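From: list member, Kerslake
To: Wirnport Storage and Sorting list
Date: 22 November 2023
Subject: Re: Gray bins, again

> I'm down to my last two of the big gray ones and Movbridge wants
> to sell me the stackable kind with straight sides. They claim it
> holds more for the same footprint. Does anyone still buy the sloped
> ones, and if so, why? Also, mine have gone all shiny and scratched
> on the inside. Is that the end of them or can I keep going? I have
> a shelf of odds and ends to move before the end of the month and
> would like to quit thinking about bins.

You have come to the wrong list if you want to quit thinking about bins.

Yes, people still buy the sloped ones. I do. The straight-sided ones do hold more, and Movbridge is telling you the truth there, as far as it goes. What they hold it in is four square corners, and anything small that gets into a square corner plans to retire there. With a sloped wall the stuff slides back down to the middle where you can get hold of it. I moved 11 straight-sided bins' worth of leftovers out of the back room at Kerslake in October and spent more time scraping the corners than carrying.

The other thing the catalog skips is knuckles. Reach into a deep bin with straight walls for an hour and look at your hand afterward. I would show you mine but this is a family list.

On stacking: the sloped ones nest when they're empty and sulk when they're full. If you need them piled to the ceiling, buy the Movbridge kind and my sympathies. I keep mine in a single layer on boards and have made my peace with the floor space. Do put boards under them, by the way. Bins dragged over carpet make a noise like a dentist, and the carpet comes off worse.

As for the scratches, keep going. A bin that has gone shiny inside has been used, and that's what you paid for. I'd worry about cracks along the bottom edge, or a rim that flexes when you lift it with something heavy inside. If you can see daylight where there wasn't a hole before, then we can talk about a funeral. Otherwise wipe it out and quit looking at it so hard.

Small holes in the floor of the bin are a matter of taste. The fellow at Zareck who sold me my last lot was very proud of them. Fine for blocks and anything else bigger than your thumb. For screws, lay a piece of cardboard down first or you'll be following a trail of them out to the parking lot. 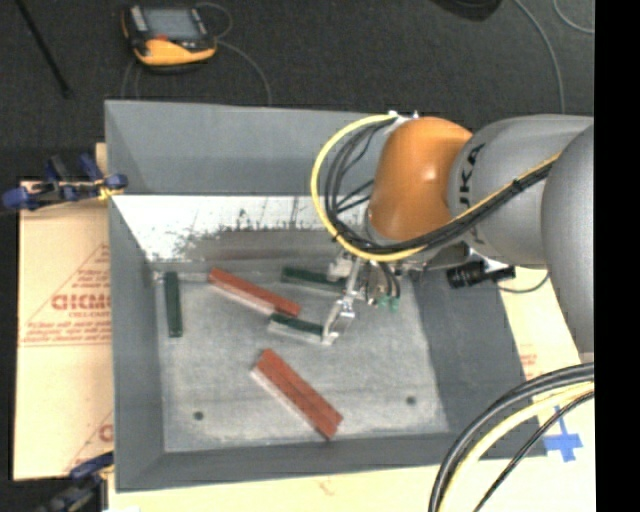 My one real rule is not to fill them. Everybody buys a big bin and then feels obliged to it. A few blocks in the bottom of a large bin looks like a waste, and it's the only bin in the place where you can find what you came for. When I get to the point of digging, I start another one. This does mean I own a lot of bins. My household has raised the subject.

Price, before somebody asks: I paid 60 for the last batch, lids not included. The lids were 90, which tells you who is running the business. I didn't buy the lids. An old bedsheet keeps the dust off fine, and the sheet was already ruined.

If you do go with the straight ones, report back in the spring. I'd be happy to be wrong, it would free up half my back room.

Also, whoever borrowed the long-handled brush, I still want it back.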